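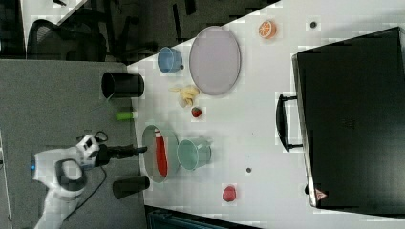 ## Replanning in the middle of a reach, finally

July 19, 2022

I've been rewriting the motion planner in Clandov (my little control stack, for anyone new) for most of the summer, and last night the part I care about most started working. I'm so happy with it that I'm writing this before I've even cleaned up the branch!

The old version planned once. It looked at the table, picked a target, worked out a full path and then ran it with its eyes shut. Fine for one block on a bare surface. With plates, cups on their sides, a banana and a chili pepper to think about, the plan was often stale before the gripper got to the plate.

The new version keeps a short plan and throws it away all the time. Perception publishes object poses, the planner grabs the latest set, and if the target has moved more than 5 mm it starts over from wherever the arm is now. A full replan used to take long enough that I'd go look at my email. The median is now 69 ms on my old desktop, with no GPU involved -- I ran the timing script again because I didn't believe it.

Most of that came from two changes:

- **Caching the collision checks.** The tabletop doesn't move, so why was I testing every link against it from scratch each time? Okex (the geometry library I use) lets you keep the static part of the world and only swap out the loose objects. I missed that option for months.
- **Warm starts.** The optimizer now begins from the tail of the last path. It sounds obvious, and it took me 2 evenings to get the time indexing right.

Cups lying down are still my favorite problem. A standing cup is basically a cylinder and any side will do, but one on its side has an open end, a closed end and maybe a handle, and the pose estimate likes to flip between the two ends. When it flips, the planner dutifully replans to the opposite side, then back again. I've put a small penalty on changing grasps, and the dithering is mostly gone.

Next up is Ulex, the log viewer, which needs a way to show thrown-away plans as well as the one that ran. I have a rough version that draws them in gray, and it's lovely to scrub through. I'd like it all merged well before December, and the grasp penalty needs a proper config entry first (it's a constant in the middle of a loop right now, sorry).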